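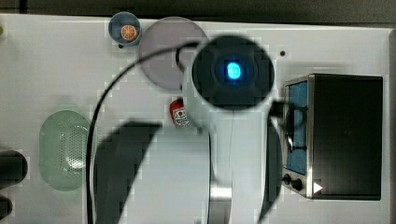 Okay, so I finally did the Holanda sleep recordings the way the booklet tells you to, one track a night with the light off and no skipping ahead, and I have opinions! The first 10 nights were a wash. I'd lie there listening to the man count stairs and start thinking about my gas bill. Then the second set asks you to hold one plain household thing in your mind, no story attached to it, and I could not settle on anything (a candle makes me think of birthdays, a lake makes me think of mosquitoes). I ended up going with a colander, the green oval one there on the white table, and I swear it's the best thing I've tried. It's just a shape and a color. I go slowly round the rim in my head and most nights I don't hear the end of the track.

On Thursday, September 4, 2025, somebody wrote to the Stindon sleep list:

> Has anyone here bought the Holanda set from Zavbridge? It's $47
> for the downloads and I'm wary, having already wasted money on
> the Werel one, which was mostly whale noises and a lady
> whispering. I wake up at 3 and that's it for me until morning.
> Also, do you need headphones? I can't sleep in earbuds, they
> make my ears sore.

No headphones needed. The booklet says they're better, but I play mine off an old phone on the nightstand with the volume way down and it's fine. I can't do earbuds either, I roll over on them.

On the 3 a.m. thing, I'd go straight to track 19. It's short, there's no music on it, and he doesn't do the long hello at the start. I keep it cued up so I'm not poking at a bright screen half asleep. Some nights it puts me back under and some nights I just lie there a bit calmer, so don't expect miracles. If you've been waking up like that for months I'd mention it to your doctor too, my sister's turned out to be her blood pressure pills.
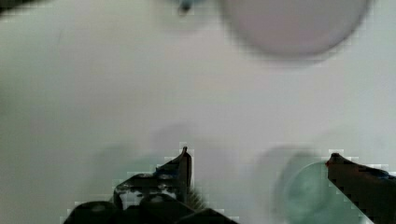 Gripper fingers and a pale surface, mostly out of focus.

As for the price, $47 stung, I won't lie. Zavbridge had a sale on last October and I missed it, so you might hang on a few weeks and see if they do it again. Don't bother with the add-on pack. It says 200 affirmations on the front and a whole lot of them are the same sentence with one word swapped.

I had the Werel one too, by the way! The whales kept me wide awake. I gave up on it after the second night and now my husband listens to it while he does the dishes.

Does anybody know if the Holanda tracks can be set to stop after one play? Mine loops back to the stairs and wakes me up again.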